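Gosgate – Pinces de démonstration manuelles, série Kasthorpe

Équipements de laboratoire > Apprentissage par démonstration > Acquisition à deux mains

Fiche produit mise à jour le 13/07/2020

Présentation

La série Kasthorpe réunit les pinces tenues en main proposées par Gosgate pour l'enregistrement de démonstrations de manipulation. L'opérateur exécute lui-même la tâche, une pince dans chaque main, et le système consigne les trajectoires ainsi que l'ouverture des mors. Les données obtenues sont ensuite transposées sur un robot à deux bras équipé de préhenseurs de même géométrie.

Ce mode de travail s'adresse aux laboratoires publics, aux établissements d'enseignement supérieur et aux services de méthodes industrielles qui souhaitent constituer des jeux de démonstrations sans immobiliser un robot. Il complète la commande à distance, également prise en charge par le logiciel Bruvska, avec lequel la série est livrée.

Principe de fonctionnement

Chaque pince est reliée par câble au boîtier d'acquisition Masanja. Une plaquette de repérage fixée sur le dessus de la pince permet au système de suivi d'en déterminer la position et l'orientation au-dessus du plan de travail. L'ouverture des mors est mesurée par un codeur interne, et les deux flux sont horodatés par le boîtier avant d'être transmis au poste d'enregistrement.

L'opérateur conserve une posture proche de celle d'un travail manuel ordinaire. Les tâches de saisie, de dépose, de tri et de rangement se prêtent particulièrement à cette méthode, y compris lorsqu'elles mettent en jeu des emballages souples, dont le comportement est difficile à reproduire en simulation. 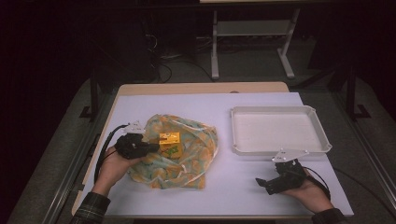 Poste à deux pinces : petite boîte jaune posée sur un sachet plastique, bac blanc à droite.

Le plan de travail doit être dégagé sur toute la zone utile et présenter une teinte unie. Un bac à rebord, placé dans la zone couverte par les deux pinces, convient à la plupart des exercices de dépose. Il est recommandé de faire varier la position et l'orientation des objets d'une démonstration à l'autre, en conservant la même consigne pour l'ensemble d'une série.

Caractéristiques principales

Configuration : deux pinces, gauche et droite
Couleur du corps et des mors : noir
Repérage : plaquette triangulaire blanche sur chaque pince
Course des mors : 75 mm
Longueur hors tout de la pince : 235 mm
Liaison : filaire, un câble par pince
Longueur de câble : 4 m
Boîtier d'acquisition : Masanja, alimentation secteur
Logiciel : Bruvska, licence de site comprise

Mise en service

L'installation comprend la fixation des capteurs de suivi sur le bâti, le raccordement des pinces au boîtier et l'étalonnage du volume de travail. L'étalonnage est guidé par le logiciel. Il doit être répété après tout déplacement de la table ou du bâti, ainsi qu'après remplacement d'une plaquette de repérage.

Les câbles seront acheminés vers l'extérieur du plan de travail, de part et d'autre de l'opérateur, avec une réserve suffisante pour ne pas contraindre le mouvement des poignets. Avant chaque séance, l'utilisateur vérifie la fermeture complète des mors et la stabilité du signal de suivi – ces deux contrôles sont accessibles depuis l'écran d'accueil de Bruvska.

Enregistrement et relecture

Une démonstration est ouverte et close au moyen de la pédale fournie. Chaque enregistrement reçoit un identifiant, la consigne associée et, le cas échéant, une mention de rejet saisie par l'opérateur. La relecture affiche les deux trajectoires sur une même échelle de temps, avec la courbe d'ouverture de chaque pince. Les segments où le suivi a été interrompu sont signalés et peuvent être exclus de l'export.

Le module de commande à distance utilise les mêmes formats de fichiers. Un laboratoire peut ainsi réunir, dans un même jeu de données, des démonstrations effectuées à la main et d'autres conduites directement sur le robot. La provenance de chaque séquence reste inscrite dans ses métadonnées.

Contenu de la livraison

Pince gauche et pince droite
Boîtier d'acquisition Masanja et bloc d'alimentation
Capteurs de suivi et fixations
Pédale de commande
Plaquettes de repérage de rechange
Mors de rechange, 4 paires
Manuel d'installation et manuel d'utilisation en français

La table, le bâti, les bacs et les objets de manipulation ne sont pas fournis.

Entretien et garantie

Les mors se nettoient à l'aide d'un chiffon doux non pelucheux. L'emploi de solvants est exclu sur les plaquettes de repérage. Les pinces et le boîtier sont garantis pour une utilisation en intérieur, dans les conditions décrites au manuel. Les mors sont considérés comme pièces d'usure – leur remplacement ne nécessite pas de retour en atelier.

Les appareils livrés avant février peuvent recevoir la version actuelle de Bruvska sans modification matérielle. La demande de mise à jour est à adresser au service technique de Gosgate, accompagnée du numéro de série du boîtier.

Commande

La série Kasthorpe est disponible sur devis. Délai de livraison : 5 semaines à compter de la réception du bon de commande. Les établissements soumis aux règles de la commande publique peuvent obtenir sur demande le dossier technique complet et les conditions générales de vente.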